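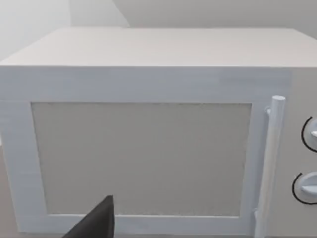 How many demonstrations do I need before I can train a policy on a simulated kitchen task?

For a short task with one object, 50 good ones are enough to start. More will help later, but first check that the whole pipeline runs.

Record the 50 episodes by teleoperation in Holska and replay each one from its saved actions. If the replay does not end in the same state, delete the episode. Then train with an action chunk of 3 steps and look at the loss only after the first 600 updates.

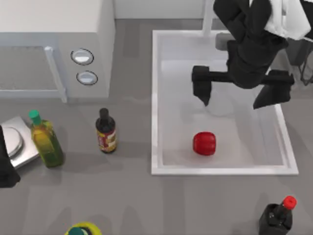 Keep the random seed fixed during this first training. Natalie Gosling, who wrote our loader, uses 1664, so I use it too and our curves can be compared.

When the policy works from the recorded start positions, move the object a little in each test and write down where it fails. Record new episodes from these places only, and train again from the last checkpoint.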